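4.2 Good practice before recording with hand-held grippers

This section applies to all Zudora paired grippers used in furnished rooms.

1. Fasten the strap of each gripper before lifting it from the table.
2. Check that the marker on top is clean, flat and fully visible. Replace it if a corner has lifted.
3. Close and open the fingers fully 4 times. Stop if either side sticks.

Note: Keep sleeves clear of the lens. Gloves must fit closely at the wrist.
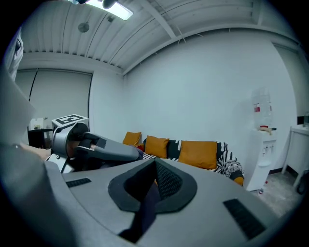 4. Hold both grippers still for 30 seconds at the start of each session - the tracking software needs this period to settle.
5. Work at normal walking speed. Do not swing the grippers or let the fingers knock against furniture.

Caution: Do not record within reach of open water or trailing cables. Move the cables first, then repeat step 4.

6. If tracking is lost, code 1409 is shown. End the session and enter the code in the Mockus log. Do not edit the recording.

Changes to this procedure must be approved by Mirjam Koller.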